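May 17, 2019

Bench notes, Brimis sample room

Started on the mitten and lunch tub kit again after leaving it since March. The idea has not changed: one pouch that a child or a grown-up can grab by the door, with a food tub in one half and a pair of mittens in the other, and nothing in the mitten half smelling of fruit by dinner time. Order ref for the pouch fabric is 761, still on the shelf under the window, second roll from the left. Please don't use it for bag linings, there is not much left.

Pouch layout as it stands:

Tub goes in first, long side against the back seam. Mittens go on the other side of the divider, cuffs up, so they can be pulled out by the cuff without digging. I tried cuffs down as well. The pouch closes flatter that way but you end up fishing for them, and the zip catches on the fingerless end. Cuffs up it is, unless Dovitz send the softer zip they keep talking about.

The divider is the weak part. Version 2 was a single layer and sagged in the middle as soon as the tub was loaded. Version 3 has a strip of the Cukska felt stitched along the top edge and it stands up by itself. It adds a bit of bulk at the corners. I trimmed the seam allowance to 5 mm there and it turned properly, though I would not go any smaller because the fabric frays.

Mittens: staying with the grey ones with pink cuffs for the fitting work. The cuffs show up well against the pouch lining, so it is easy to see when one has slipped down behind the divider. Fold one over the other only slightly. If they are stacked square the pile gets too thick at the cuff and pushes the divider over towards the tub. 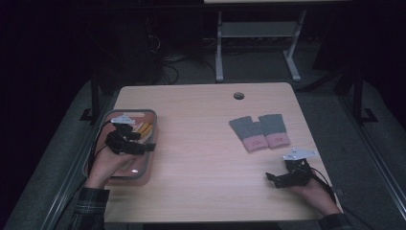 Tub: the clear one with the grey rim is the size to cut for. The rim is wider than the body, so measure across the rim and ignore the figure on the Mancuso sheet, where they have given the base. I lost most of a morning to that last time. Food should sit flat in it. Anything piled up will shift when the pouch is tipped, and then the weight all goes to one end.

Still to do:
Wash test on the felt strip, cold and warm.
Ask Dovitz about the zip, and whether it comes in grey.
Recut the pattern card for the divider and bin the old one, which is still hanging on the hook and looks the same.
Wipe the tub out and put it back on the shelf with the lid.

Left the version 3 pouch pinned open on the end of the cutting bench. The pins are long ones, so mind your hands.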